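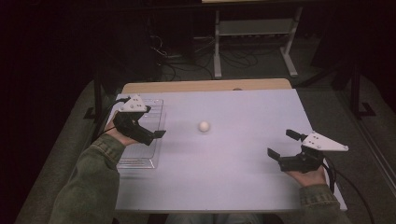
Compressed air: results of the leak survey at the Hirklow site

The leak survey of the compressed air system at Hirklow is finished and the report is with the site engineers. The system runs at 7 bar and supplies both production halls, the packing area and the two test rooms upstairs. The survey was done over two shifts with an ultrasonic detector, first with the lines in normal use and then with production stopped and the compressors left running.

The crew tagged 58 leaks. Most are small and sit at push-in fittings, quick couplings and filter bowls. The 12 largest account for more than half of the total loss. Five of those are on the old ring main in Hall B, where the threaded joints were last resealed when the Vutberg dryer was installed. The remainder are drain valves that no longer seat properly.

Total loss with production stopped was measured at 913 liters per minute. The figure was taken from compressor load and unload times and checked against the flow meter downstream of the receiver. The two methods agreed to within 4 percent, so the meter does not need to be recalibrated this year.

Repairs on the large leaks start on Thu 13 March. Hall B will be without air from 6 a.m. until noon that day. Hall A stays on the second compressor at reduced pressure. Anyone running a pneumatic clamp or press in Hall A should check the gauge at the machine before starting, and should stop if it reads below 5.5 bar.

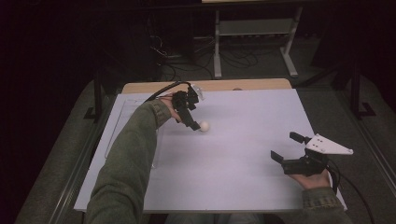 The smaller leaks will be handled by area during normal maintenance and should be closed out by the end of April. Leave the yellow tags in place until the fitting has been replaced and retested. Each tag carries a number that matches a line in the report, and a missing tag means the point has to be located again with the detector.

Two settings change after the repairs. The receiver pressure will be lowered from 7 to 6.6 bar, in two steps one week apart. The timer drains will be replaced with level-controlled drains – the Dumlao type already fitted at the Ginden site. Part number 3827 covers the drain and its gasket kit. The old timer units go back to stores with their cables.

Blow guns were not counted as leaks. Eight of them have worn triggers that pass air when released, and these can be exchanged at the stores counter.

Questions about the schedule or the tag list go to Jonalyn Pascual in site engineering. The full report is in the utilities folder under Air.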